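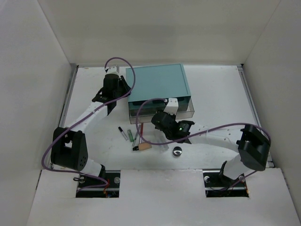

How many of the boxes are ready to go out?

20 of the 50 are packed, labeled and on the shelf, and the other 30 have everything they need except the lids, which are on order.

Hi Rajkumari,

So that's the short version, and here comes the long one, as promised for June. I know the form from Govindasamy only has that little space for "progress to date," so I'm sending this along with it and you can skim whatever you like.

First, the box itself. We finally settled on one! You'll remember that in the application I wrote "a sturdy container" and left it at that, mostly because I had no idea. We tried four kinds. The first was too deep, so everything small sank to the bottom and you had to empty it onto the table to find the scissors. The second was fine until somebody stacked it. The third I loved and it cost more than everything we wanted to put in it. The fourth is the one we went with, from Himau, and they gave us a decent price once I said we'd take the whole lot in a single delivery.

We went with teal for the color. There was a longer conversation about this than I'd like to admit (Skencombe wanted red so the kits would show up on the shelf, and I kept saying that red makes people think first aid). Teal shows up perfectly well and it looks friendly, and the white labels are easy to read on it. I'm happy with that one.

What goes inside has changed a bit since you saw the list. The Kekitz mending kit now has needles, thread on cards, the small scissors, a darning mushroom, patches, pins, a tape measure, and the instruction booklet. The seam ripper is still in. The thimbles came out after the trial, as they only came in one size and it fit hardly any of the people who tried it. We've put a leather finger pad in there, and I've had nice comments on it already. The fabric glue also came out. It leaked. I'll spare you the details, but one booklet is now permanently part of one tape measure.

Packing order took us some time to get right. We started with the booklet on top, which sounds sensible, and it curled up at the corners every single time the box was closed. Now it lies flat on the bottom with the patches over it, then the thread cards along one side, then the darning mushroom in the corner wrapped in a square of the felt. Scissors go in last with the points in their sleeve. Once you've done a few you get into a rhythm, and a box takes 5 minutes if all the bits are laid out before you start. If they aren't, it takes forever, because you're up and down to the cupboard. I taped a packing list inside the cupboard door and that has helped more than anything else we did this spring.

Skencombe has had its first kits out on loan for a while now and they are coming back in good shape. A few came back short of pins, which we expected, and I bought extra for exactly that. One came back with more thread than it left with, in a really lovely mustard, so thank you to whoever that was. The check-in sheet works okay. People tick the boxes without looking if it's near closing time, me included, so I'd like to cut it down to the handful of things that really do go missing.

On money, we're inside the budget. The saving on the boxes covered the finger pads and the second print of the booklet (new page 4, with the drawing of the ladder darn redone so the yarn goes over and under in the right places, sorry about the first one). The lids are already paid for, so there's no extra bill coming. They're late because Himau sent the size up by mistake, and the bigger lid sits on the box like a hat and slides right off. I've sent those back. The replacements are supposed to be here before the end of the month, and I'll drop you a line when they've landed.

Still to do before the next report: lids on, the last 30 packed and labeled, the shorter check-in sheet, and a proper place to keep the spares, which are living in a shopping bag under my desk at the moment. I'd also like to run one more evening where people bring something with a hole in it and try the kit with me in the room, just to see where they get stuck. The last one was such a good time, and I learned that our patches need rounded corners.

One thing I need from you. Can we move the leftover printing money to thread? Black and navy run out way ahead of everything else, and I'd rather buy good thread once than cheap thread twice. If that needs a form, send me the form and I'll get it back to you by noon the next day.

And do come by if you're over this way. I'll let you pack one.

Celeste Antunes
Kekitz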